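Gripper Comparison Bench: Frequently Asked Questions
Last updated 2025-09-02

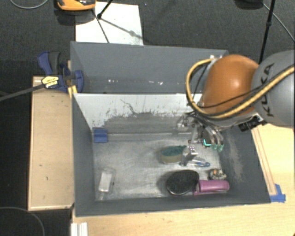
Front bin on the KUKA arm, jointed-finger gripper with the greenish fingertips fitted.

What are you comparing?
Two grippers on the same arm, over the same bins. One is the jointed-finger hand. The other is the Foltesik parallel gripper, which goes on after the November shutdown.

How many picks have been logged so far?
3,872 with the jointed-finger hand. Of those, 404 were failed grasps, counting drops on the way out of the bin.

What counts as a successful pick?
The item has to clear the bin wall and stay in the fingers for five seconds. If two items come up together, it's logged separately and left out of both totals.

Why household items?
The Tredville site handles mixed returns, so we wanted a similar spread of shapes: scrubbing brushes, clear packaging, small odd pieces. Clear packaging gives the depth camera the most trouble.

Does the bin placement matter?
Yes. We clamp the bins and tape around them so they don't creep. A shift of 2 mm is enough to redo the calibration — check it before each run.

Which controller are you using?
The standard arm controller, with grasp planning on a separate PC running Duman. Both grippers will use the same planner settings. We know that may favour one of them.

Can I send items to be tested?
Yes, up to 5 per group. Label them and leave them with Ivone Tavares at Usstead. Nothing sharp, and no liquids.

Can I get the raw data?
Grasp logs are available on request. Video is kept on site. Ask Troels Overgaard for either one — site visits to view video need to be booked ahead.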